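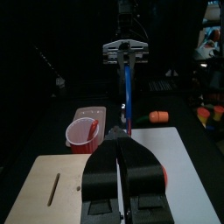 News > Press releases > Household

Products Services Press Contact

Skokeo asks for proof before kitchenware firms say "lasts for life"

Skokeo doubts the lifetime claims now common on kitchen goods. It wrote to 12 sellers in September; 2 sent test results.

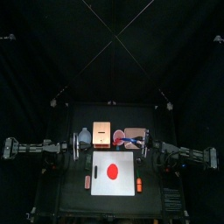
A translucent white plastic jug.

"A slogan is cheap," said Tianyou Yao of Skokeo. Jasero has yet to reply. 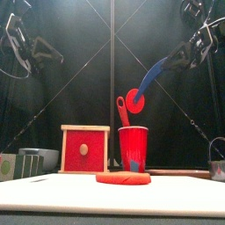
Blue handle, red disc.

Cikerard says its guarantee is clear. We read all 11 pages and disagree.
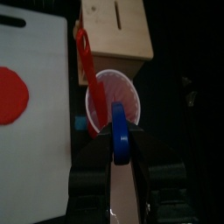
Skokeo wants wear terms printed on the label. A white cutting board with a slot to hang it by may well last, but buyers should see the evidence.

Filed under: Consumer news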